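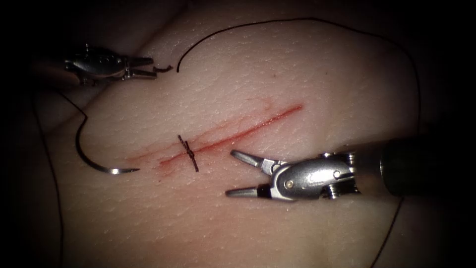

Hervé Gautier wrote to this column after the open day at Halton to say that a hospital should not put such a machine before the public until it can state plainly who answers for its mistakes. His letter deserves a serious reply, and I offer one as a person who attended the same afternoon session and left with a different opinion.

The event, held on 5 March 2023, was presented by Sotis and drew 653 visitors over the day. Each group was given 68 minutes, most of it spent on suturing. Visitors were told that the practice work used the Drendar training program, which had logged 3,481 stitches before the doors opened. The presenters did not claim that the system was ready for patients. They said so twice, and the printed guide repeated it.

Mr. Gautier holds that demonstrations of this kind create public trust before it has been earned. I accept that the danger exists. A polished film with music would have troubled me as well. What was offered at Halton was slow and rather dull in places, and I count that in its favor. People were permitted to stand and look for as long as their turn lasted, and to ask why one stitch took longer than another. 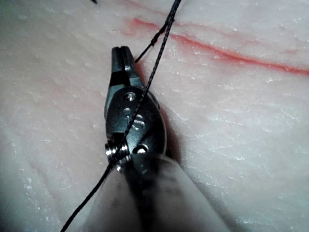

Public institutions have a duty to show unfinished work. The usual practice is to invite the public when every decision has been made and the budget has been spent, and questions asked at that stage have little effect. Surgical sewing is well suited to an earlier look, as its difficulty is plain even to an untrained eye. A braided black thread drawn nearly straight across the face of the instrument, with a small knot close to the tips of the jaws, gives a visitor some idea of how little room there is for error. I heard better questions at that station than I have heard at many formal hearings.

On responsibility, Mr. Gautier is right, and the organizers should take note. The answer given in the Poulain Room was that the matter was under review – a phrase that satisfied very few of us. A written statement should be available at the door next time, naming the office that would receive a complaint. I would attend again on those terms, and I hope that he would too.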